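Ketard: a word list of kitchen and household Finnish

Hello, and thanks for looking in. Ketard is a list of 4,000 words and phrases I've picked up over the years from my in-laws and their neighbours in a village called Ikonen, typed up from notebooks and the backs of envelopes. It started as a crib sheet so I could follow what was being said over dinner. Then it got out of hand.

What's in it

There's one main file, words.csv, and a smaller one called sayings.csv with 900 longer bits in it (proverbs, grumbles, things shouted at dogs). Each row has the word as I heard it, the standard spelling if I could find one, a plain English meaning, and a column called "heard from", which I've filled in with initials. Paavo Savolainen and Kalevi Niskanen were happy to have their full names used, so they do.

The notes column is a mess, sorry. Some rows have a whole paragraph about a row over how to salt fish, and plenty have nothing at all. I keep meaning to go back and even it out.

How I spelled things

I wrote what I heard. My ear isn't perfect – I grew up in Leicester – and long vowels were a nightmare for the first two winters. Where I've doubted myself there's a question mark in the "sure" column. Please don't strip those out if you reuse the list!

Words for small loose things were the hardest to sort. There seem to be endless ways to say bits, odds and ends, the stuff that lives in a drawer, and every house swears by its own. I ended up giving them a tag of their own, "oddments". 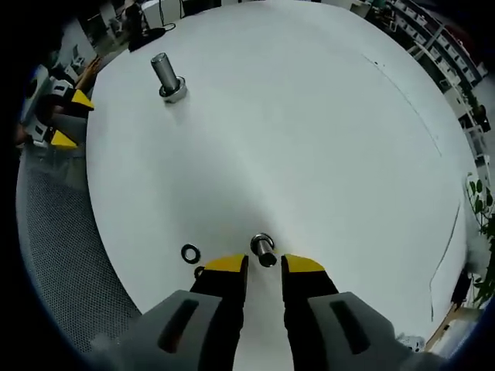 Kalevi Niskanen wrote to me in May that I'd got half of the oddments tag wrong, that his mother would never have used the same word for string as for buttons, and that I ought to split it by whether you'd keep the thing or bin it. I've made a start on that. The new tags are "keep" and "bin", and anything still marked "oddments" hasn't been looked at yet.

Versions

Version 2 is the one you want. The first had a sorting mistake that pushed the English meanings one row down from somewhere in the letter K onwards, so if your copy says that a saucepan is a kind of cousin, bin it and download again.

Known gaps

Hardly any farming words, and next to nothing on cars. Swearing is in, but mild. The sauna section has only 20 entries, which Paavo finds shocking, and he's promised me a longer list once he's found his glasses.

Using it

Do what you like with it, as long as you say where it came from. The files are plain text and open in any spreadsheet. If the dots over the letters come out as rubbish, choose UTF-8 when you import. There's also a little flashcard deck called Vomivar, made from the commonest words, in the folder of the same name.

Corrections are very welcome. Open an issue with the row number and what you'd say instead, and tell me which village you're from if you don't mind, as I'd like to add a place column next.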